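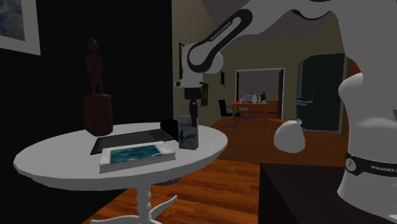

Lisport Puzzle Club » Members' Board » Big Jigsaws

Thread: Sort everything first, or just start?

savita_k
I finally opened the 1,000 piece Dudek harbor puzzle last night and I'm in love with it! The blues alone, you guys. Question for the pros: do you sort the whole box before you place a single piece? I got 22 pieces into the lighthouse and felt a bit guilty about the mess.

LaceyMellor
Sort, sort, sort! I use 6 trays: edges, sky, water, boats, buildings, and one for the weird stuff. Takes me a whole evening and I love every minute of it (tea helps).

ehsan.r
Gotta disagree with Lacey. Sorting water by color is a waste on a Dudek because the blues all blend. Go by shape. Two knobs across from each other in one pile, everything else in another.

LaceyMellor
By shape on the first pass?? You'd be staring at cardboard for hours without seeing any of the picture!

ehsan.r
Only for the water. I did the 592 piece Prido meadow that way and the grass flew by. Boats I'd do by color, sure.

Fatemeh Kh
I'm with savita, I just start. Lighthouse first, then whatever looks fun. I don't even do the edges until the end, it's so much more exciting when the middle drifts around and then clicks into place.

LaceyMellor
Edges LAST? Fatemeh, I need to sit down.

savita_k
Haha, okay, I'm going to try Ehsan's piles for the water and Fatemeh's way for the rest. Does anyone want it for the July swap when I'm done?

sepehr_y
Me please! I'll bring the Dollier train station, all pieces present, I checked it twice.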